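What is a pen name, and why would anyone want one?

By Calum McIver
Apr 18, 2022

I get a lot of letters from schools (keep them coming, I love them!) and one question turns up again and again. Is Calum McIver your real name? Yes, it is. It's on my library card and my bike helmet. But I do have another name as well, and it's on the front of four books, and if you'd met me at a party back then I wouldn't have told you about it.

A name like that is called a pen name. You might also hear the word pseudonym, which you say like this: SOO-duh-nim. The P at the front doesn't make a sound. It comes from old Greek words that mean "false name", which sounds a bit naughty, as if the writer is up to something. Mostly they aren't. A pen name is a name a writer picks to put on a book, and it's allowed.

So why bother? Well, I'll tell you why I did. My first books were about Miltis, a very small dragon who is scared of stairs. They were for little ones, all rhymes and burps. Then I wrote a spooky story for much older readers, set in a town called Mesport where the harbour bell rings by itself. My publisher, Kohlhase, was worried. What if somebody's gran saw my name, thought "oh lovely, the dragon man", and bought the scary one for a four-year-old? There would have been nightmares all over the place. So the Mesport books got a different name on the cover, and everybody slept.

Other writers have other reasons. Some are shy, and don't want people at work knowing they write love stories in their lunch hour. Some have a name that's the same as somebody else's who writes books already, which is a terrible muddle in a shop. Some have a name that's very long and won't fit nicely on the spine (the spine is the thin edge you see when a book is on the shelf). And sometimes two friends write a book together and squash themselves into one made-up person.

There's a sadder reason too. Long ago, lots of people thought women shouldn't write books, or wouldn't write good ones. Some women who wanted their stories read fairly used a man's name, or only their initials, so you couldn't tell. I think that was very unfair on them, and I also think it was brave.

How do you choose one? I made a horrible mess of it. I wrote a list of 90 names in the back of a diary and most of them were awful. I got surnames from road signs, biscuit tins and a football team. My sister read the list out at tea in a posh voice and laughed until she had to leave the table. In the end I picked three I could say without going red, and Kohlhase chose the winner. No, I'm still not telling you what it is! Kohlhase did tell me off for one of the three, as it belonged to a dentist in the same street.

Now, you may be wondering about money. If the cover says one name and the bank says another, who gets paid? The real person does. When a writer signs a contract (a contract is a promise on paper between the writer and the publisher) they use their own name, and the paper also says which name goes on the book. The publisher knows who you are. They just don't tell.

Do people find out? Sometimes. Readers are clever, and writers have habits. I use the word "wobbly" far too much. A girl called me out on it at Jumwood library one June, after she'd read a dragon book to her brother and then borrowed her mum's Mesport one. She put her hand up and asked, very politely, why both authors had three wobbly gates. I went pink and dropped my water.

If you fancy having a pen name, have a go. You could use your middle name, or mix up the letters of your own name and see what falls out (mine gives you Mulac, which sounds like cough medicine). Try writing it in your best handwriting. Say it out loud as well, the way a teacher would say it if you were in trouble. Does it feel like a person? Then write something under it and show it to someone who doesn't know. 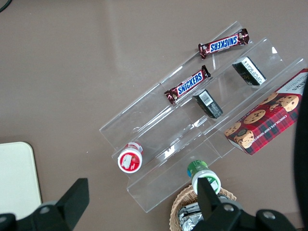
And if they guess straight away, have a look through your story for a word you use too much. Mine's still wobbly.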